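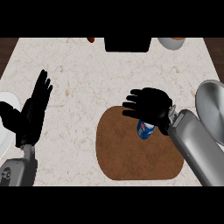

5 min read

I have been promising to write up the Tukau open afternoon ever since I got back from Darum in March, and as two of you have now emailed to ask whether I was ever going to, I'd better get on with it while I can still read my notes (written mostly on my knee, partly on the back of the car park ticket).

Getting there first, for anyone thinking of going next year. It's the old Dierckx building, and the sign still says Dierckx, so I drove past it twice. Go in by the side door. There's coffee on the left and a coat rack that was already overflowing when I arrived, and you're given a sticky label to write your name on, which in my case fell off before I reached the stairs.

I had gone expecting to see hardware, I'll admit. I like hardware! I like hearing gearboxes. But most of what Tukau does is software, and most of the afternoon was spent upstairs in a warm room with a lot of screens, looking at a kitchen counter that doesn't exist. It's a rendered one, white marble with faint tan veins, and over it float the forearms and black five-fingered hands of a simulated robot, seen more or less as you'd see your own if you were standing there about to do the washing-up. The job on the main screen was a blue soda can next to a brown mat, and I must have watched that can for the best part of an hour, quite happily.

Hanne Bundgaard took our group round. She looks after the control side, and she has the great gift of answering the question you meant to ask. She began with something I had never properly thought through, that a simulator runs at more than one speed. The physics ticks over 500 times a second in their setup, working out every contact between fingertip and can, while the policy (the trained bit, the part that looks at the picture and decides what to do) is only asked for a fresh decision far less often. In between there's a layer that smooths the policy's wishes into joint targets the fingers can follow. When that layer is badly tuned you get what she called "piano fingers", a sort of nervous drumming before the hand settles. She turned the smoothing off for us so we could see it, and the whole room laughed, and then she turned it up far too high and the hand came in so late and so lazily that it swept the can clean off the mat.

Somebody asked why a can is hard. It's a good question, and the answer took a while. A can is round, so when you come at it from above with the palm down, the first finger to touch tends to roll it away from the others. If it's on its side it's worse. The fingers also hide the thing they're picking up, so at the very moment the policy most needs to know where the can is, the camera is mostly looking at the back of a hand. Hanne said they'd tried feeding the exact position of the can straight from the simulator, and it worked beautifully and was no use to them at all, as no real kitchen is going to hand you that number. So now the policy gets the picture and its own joint angles, and has to manage.

After the break (very decent cinnamon buns, get there early) we were passed on to Octavio Grajales, who does the tooling. I had rather dreaded the tooling. It was the best part of the day. He has built a replay viewer where you can scrub back and forth through any run with the picture on one side and the traces underneath, finger by finger, and you can stop at the moment a grasp goes wrong and look at what every joint thought it was doing. You can also pick up a run from any point and let it go again with a different version of the policy. He did this with run 2068, which is apparently famous in the building. In the original the hand closes neatly on nothing, lifts nothing with tremendous care, and carries it across the counter. The cause was a contact threshold set too low, so that the fingers touching each other counted as touching the can. He said it took 4 people most of a week to find it and one of them a minute to put right, and that was the week he started writing the viewer.

I asked him about the rest of the counter, the bowl and the crockery and so on, and whether it was only there to look nice. He said no, that's deliberate. An early version had been trained on a bare surface and went to pieces the first time it saw a plate. Now the scene is reshuffled between runs, with things moved about and the lighting changed, and some of them end up half out of view, because that's how they'd be in anybody's kitchen. Mine certainly.

There was a bit at the end about planning, which I followed less well. The gist is that something higher up has to decide which hand goes first and keep the other one out of the way, and at the moment that part is a plain list of steps written by a person. Hanne would like to keep it that way for longer than Octavio would. They were very polite about it in front of us, but I had the feeling we'd walked in on the middle of a long conversation.

The thing I'd have liked more of was the step from the screen to the real machine. Somebody from Kuvamdale pressed them on this, rather well I thought, and Hanne was frank that friction is where it goes wrong, and that they vary it a good deal in simulation and still get surprised. I wanted to ask about fingertips wearing out but we'd run over and they needed the room.

A few practical bits. The upstairs room gets very warm, so leave your coat below. There's a lift, round behind the coffee. The talk is in English but the handouts are in Danish, and I've scanned mine if anyone would like a copy. The car park shuts at six and they do mean six.

Subscribe to our newsletter and get new posts by email. You can unsubscribe at any time.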